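Skimel Street Library Notes
June 1, 2023

The summer quilt block swap is back!

I have been waiting since about February to write this one. Last year's block swap started as a sign-up sheet taped to the end of a shelf, and 39 of you put your names on it. We had planned for a dozen. So this year we are doing it properly, with the big meeting room booked through September and two long cutting tables on loan from the Mavness fabric shop (thank you, thank you).

If you missed it last time, you make 12-inch blocks at home in whatever pattern you like, bring them in, and take home the same number made by other people. Then you sew them into something. That's all! You end up with a quilt full of other people's taste, and I can tell you that mine is the most cheerful thing in my house, even the block with the mustard-colored owls, which I would never have picked and now look at every morning.

A few changes from last year. Blocks should measure 12 and a half inches unfinished, so they come out at 12 once they're sewn in. Please press them before you drop them off, and please stick to washed cotton, because one lovely red print bled all over its neighbors last fall and we had some sad emails. Pin a scrap of paper to the back with your first name and the name of the pattern if you know it. "Made it up" is a perfectly good pattern name.

Yasaman Ranjbar is teaching the beginner evenings again. She does flying geese in a way that finally made sense to me after years of chopping off my points, and she is bringing her scrap bins, sorted by color, for anybody who wants to start without buying a thing. There are 17 places in each group and the first one is already filling up, so do call the desk soon if you're thinking of it.
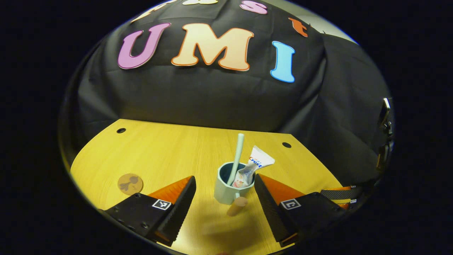
We also have 40 rotary cutters and mats to lend, which go out on a regular library card for three weeks, same as a book. Blades are included. Ask for the kit with the green tag if you are left-handed.

Drop-off is at the front desk any time we're open, in the big basket next to the returns slot. And if you have a finished top from last year's swap, bring it by! I'd love to hang a few along the stairs, quilted or not, with the threads still dangling if that's how far you got. Mine still has no binding on it.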